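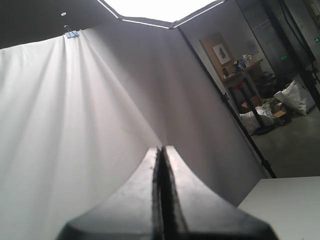 Vellolar漫射背景工位建设项目
阶段进展报告(二月)
报送:Giver设备改造资助计划
承担单位:Chisholm工作室
项目负责人:Davina Menzies

一、报告范围
本报告涵盖Vellolar工位自上次报告以来的围挡、背景布、顶部照明及相关记录工作。工位用于小件样品的外观留档,要求背景颜色单一、照度稳定、更换样品时背景不移位。采购与人工支出另见财务附表,本文只说明技术状态及资金使用所对应的工作项。

二、已完成工作
1. 围挡
围挡主体已就位,立杆采用黑色细杆,中段装有黑色连接件。后壁为浅灰色光滑面板,在现有照明下明暗过渡平缓,可作为背景布以外的辅助中性面使用。立杆外侧与房间其余区域相通,杂散光由此进入的问题列入下一阶段。

2. 背景布
背景布选用白色织物,幅面大于后壁净宽,留有余量,便于在台面一侧形成弧形过渡。布料入场后统一编号,存放于工作室西侧储物柜。原方案为上缘穿杆悬挂,试装时换布耗时偏长,经Davina Menzies同意,改为长尾夹夹持。改动未产生追加费用,所用夹具从办公耗材中列支。

3. 顶部照明
顶部灯板及其边框已安装完毕,供电线路单独设开关,与房间普通照明分开控制。灯板连续点亮试验已做,未出现闪烁或自动熄灭。灯板亮度目前固定在最高档,调光模块尚未到货。

4. 样品留档
本期完成样品留档141件,均采用同一灯位和同一背景。每件样品的记录包括编号、摆放方向、灯板档位和操作人。复核工作由Skullard公司派员承担,抽取20件重新摆放并比对,其中2件因背景亮度不一致退回重做,退回件已补录。

三、背景布现状及偏差
退回件的问题集中在背景左右亮度差异。现场检查结果如下。
蓝色长尾夹夹持布料上缘,夹口处布料收拢过紧,褶皱由夹口向下呈扇形展开。布面左侧受光充分,接近纯白;靠近中部和右侧转为灰色,褶裥处有阴影,其中一道折痕较为清晰,斜向延伸。布料上缘向左倾斜,整幅布的张力分布不均。
灯板位于布面上方,中心亮度很高,紧邻灯板的布面上部对比度下降。对浅色样品而言,该区域不宜作为取样背景。操作说明已作临时修改,规定样品摆放避开布面上部和明显折痕,并在每次开灯后先检查左右亮度,再开始留档。
上述偏差不影响深色样品的轮廓判读。浅色及半透明样品受影响较大,相关批次暂缓,待背景布重新张挂后安排。

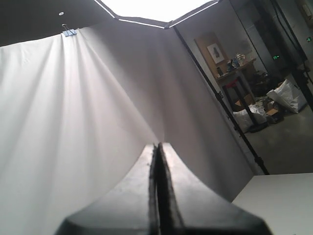

四、整改措施
1. 重新张挂背景布
上缘改用多点夹持,夹点间距均匀,夹口处加垫片以分散受力。张挂前对布料进行低温熨烫,熨烫后平放,禁止折叠存放。张挂完成后静置一晚,次日再次检查下垂情况。

2. 灯板下方加装漫射层
拟在灯板下沿加装半透明漫射片,降低中心亮度。漫射片样品已向供应方索取,色温偏移须先行测试,超出允许范围的不予采用。

3. 立杆外侧遮光
沿立杆外侧增设可拆卸遮光帘,减少房间一侧的杂散光。遮光帘应能单手开合,不得占用通道宽度,固定方式须避开现有连接件。

4. 记录表修订
记录表增加“布面状态”一栏,填写张挂日期、熨烫情况和可见折痕位置。旧表继续使用至本批样品结束,此后统一换用新表。

五、经费与进度
围挡和灯板两项已全部支付,背景布一项尚有余额,拟用于备用布料及垫片。调光模块的款项已预留,到货验收后支付。漫射片未列入原预算,如由背景布余额列支,需资助方书面确认。
浅色样品批次的完成时间相应顺延,顺延最多2周,总交付数量不变。调光模块若在顺延期内仍未到货,则维持固定档位,先完成浅色批次,亮度数据随批次一并提交。

六、需资助方确认的事项
(1)漫射片费用由背景布余额列支;
(2)浅色样品批次顺延;
(3)复核工作继续由Skullard公司承担,抽样方法沿用本期做法。

请将书面意见送交Davina Menzies,抄送Chisholm工作室财务。漫射片的采购在收到确认后启动,其余整改按本报告第四节执行。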